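November 19, 2019

OK so the Brarneck cell is *almost* itself again, and I am going to bed happy, with thermal gunk under one thumbnail. The fingers were closing crooked all morning. Ciarán swore it was the controller, I swore it was the wrist, and we went back and forth over it until Hòa Văn walked up with a hex key and found a finger screw you could turn by hand (a hair of play at the base, that was the whole mystery!). So off came both fingers, I cleaned the seats, put in fresh screws, and then sat there doing the zero over and over because the software kept giving me 751 when it wants 700. Fourth try, bingo.

Then the fun part, teaching it the socket again. I jogged it down over the Dell board in tiny little steps with the fingers shut, holding my breath like a kid playing Operation. The white thermal square is still on top of the processor and I don't want a fingertip anywhere near that. Saved the hover point as 152 and wrote it on the tape on the pendant so Siebe can't say I didn't tell him.

Tomorrow I want to do the memory slots on the side where the one stick is, and grease the rail, which I have been putting off since June. Aušra wants her torque driver back too. Must remember!!

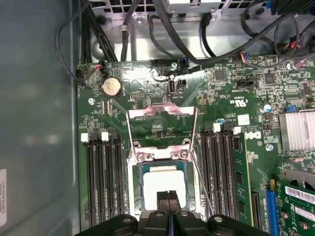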